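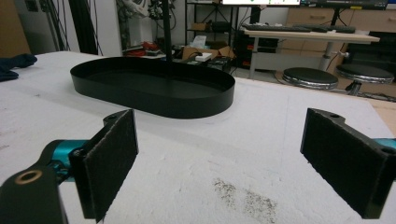 **Rerkmont ships first thermal rifle scopes to Dravby**

3/3/20 – Rerkmont has delivered the first 30 of 200 clip-on thermal sights ordered by the Dravby border patrol in December. The sight weighs 310 grams and mounts ahead of a standard day scope, so the rifle does not need to be zeroed again.

Matei, the company's optics plant, grinds the lenses. Final assembly and cold testing are done at Cokport.

The remaining units will go out in batches – the next one is due once patrol instructors finish their training course. Rerkmont has not released the price.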